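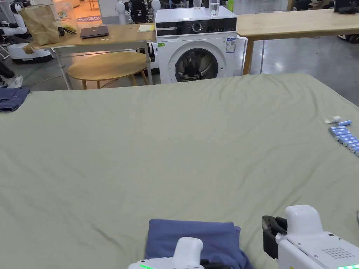
An afternoon at the Movar open day

I had been meaning to get myself over to Movar ever since they moved into the new building, and every May I promise myself I'll go and every May something comes up (last year it was the boiler, the year before I simply wrote it on the wrong page of the calendar). So when they announced a spring one as well I booked my place the same evening, packed a cheese sandwich and set off on the Vudine bus, which takes 77 minutes if you catch the direct one. I did not catch the direct one.

Anyway, I got there in the end! It's a big, bright place with a polished concrete floor, and there are robots wherever you look, white ones mostly, some with heads and shoulders and some on wheels. I thought I'd spend all my time gawping at those. Instead I planted myself by a big table with a green cloth over it and stayed so long that my tea went cold.

The subject was laundry, more or less. They had a washing machine standing right behind the table, and the clothes on top, and the whole corner felt a bit like a kitchen that had wandered into a workshop. There was a long line of blue batteries down one side of the cloth, which I kept wanting to tidy.
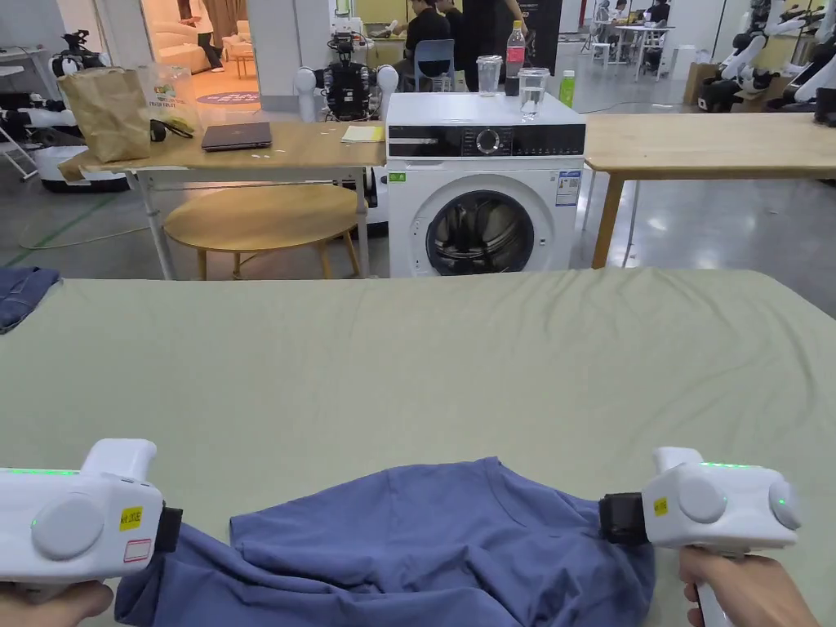 Gokuvo

Folding a T-shirt is a job I do without thinking, usually with the radio on, so it was a treat to see it done with a white gripper in each hand. You hold them by the handle and the black jaws at the front do the pinching, and you have to find the near edge of the shirt with both of them before you can do anything sensible. The project is called Mok, and the idea, as it was explained to us, is that a person does the folding with the grippers, again and again, and the robots are taught from the recordings. They told us they had 1,525 folds saved up and were hoping for 2,000 before the summer. I went home and looked at my ironing pile with new respect.

I did ask whether I could have a go, and they very kindly let me, for 2 shirts. My first came out like a parcel that had been through a hedge. The second was better, though I lost one sleeve underneath and had to start that side again. What surprised me was how much I missed my fingertips! With my own hands I know straight away if I've picked up one layer or two, and with the jaws I was guessing every time.

There was a talk afterwards which I only half followed, and then I missed the direct bus home as well. If you fancy going, the next open day is in May and you need to book. Take a sandwich.

Posted 31/03/2018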